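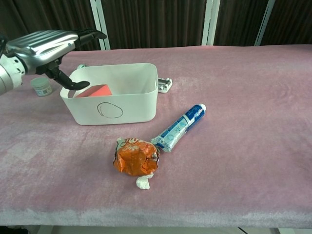 3.2 Household survey and storage categories

The second part of the study was carried out in Arnerstead, in the same housing blocks where the water use survey was done earlier. We visited 64 households between October and the end of the heating season. Each household was asked to show the places where cleaning supplies, dry food and small tools are kept, and to explain in their own words why these things are kept there. The interviews were made in the kitchen when it was possible, because people remember better when they stand near the objects.

Following Dixit's scheme, we divided storage into three categories: closed storage (cupboards and drawers), open storage (shelves and hooks) and movable storage (bins, baskets and trays). The third category was the most difficult to define. A bin that stays on one shelf for many years is movable only in theory, and in Prothero's earlier work such containers were counted as part of the shelf. We decided to count a container as movable if the respondent said that it was carried to another room during the last month. Plain open bins, such as the white plastic one in Figure 3, were entered under this rule with no regard to their contents.

Figure 3. White plastic bin with an oval drawn on the front side.

In total, 312 movable containers were recorded. Marks made by hand were noted separately from printed labels – this distinction was missing in the first version of the form and was added after 24 visits. For the earlier households we returned by telephone, and the answers are therefore less reliable. We keep them in Table 4 but leave them out of the comparison with Brenmont.

Respondents often did not agree with each other inside one household. In such cases both answers were written down, and the answer of the person who does most of the cleaning was used for coding. Narendra Dixit coded all the interviews a second time, and the differences were discussed until one code was chosen.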